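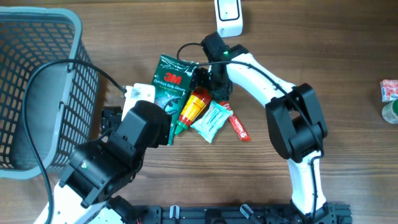

Unit 4: Storage Location Assignment in Small Warehouses

Storage location assignment is the problem of deciding where each stock-keeping unit (SKU) is kept, given a fixed set of locations and a known or estimated pattern of orders. It is treated separately from layout design, where the aisles and racks themselves can still be moved. An SKU is the smallest unit the stock system tells apart, and its handling properties are set by its package at least as much as by its contents. A glove package, a bottle and a narrow packet may all belong to one household order, yet they differ in how they stack, how they stand and how much of a shelf opening they waste. Assignment rules that use only demand will ignore this, and the error shows up later as poor space use.

4.1 Terms

Pick: one visit to one location to remove one or more units of the same SKU.
Order line: one SKU and its quantity on a customer order.
Popularity: number of picks per period. Not the same as units sold. An SKU sold in cases of 16 may have high unit sales and low popularity.
Cube: volume occupied by the average stock of an SKU.
Forward area: the locations from which orders are picked. Reserve stock is held elsewhere and moved forward when needed.

4.2 Three assignment policies

Dedicated storage. Each SKU has its own location, which stays reserved when stock runs out. Pickers learn the locations. Space must be provided for the maximum stock of every SKU at the same time, so average use of the space is low.

Random storage. Incoming stock goes to any open location. Space need only cover the maximum of the combined stock. The location record must be correct at all times, and travel distance is not controlled.

Class-based storage. SKUs are ranked and divided into classes. Each class has a zone, and placement inside the zone is random. Most small sites end up here, usually with three classes.

4.3 Cube-per-order index

The cube-per-order index (COI) of an SKU is its required storage space divided by its number of picks per period. SKUs are sorted by increasing COI and assigned in that order to the locations nearest the dispatch point.

Worked case, Havum depot. SKU P needs 12 shelf slots and has 200 picks per week. COI = 12/200 = 0.06. SKU Q needs 4 slots and has 16 picks per week. COI = 4/16 = 0.25. P is assigned first, although it takes up three times the space.

The result is optimal for dedicated storage when each trip serves a single location and travel cost is the same for all SKUs. Neither condition holds for multi-line orders. Treat the ranking as a starting point.

4.4 Correlated demand

If two SKUs often appear on the same order, placing them close together shortens the tour. Count the orders containing both and divide by the orders containing either. Pairs above a chosen threshold are grouped, and the group is ranked as if it were one SKU. In the Busum data set the threshold matters a great deal: set low, it joins nearly everything into one group. January orders should be left out of the count, as the stock clearance distorts them.

4.5 Exercises

Using the Ondau order file, compute popularity and COI for every SKU. List those whose rank changes by more than 12 places between the two measures.

Repeat with the Hrytsenko file. Explain any SKU with a COI of zero.

Reading for next time: Unit 5, replenishment of the forward area.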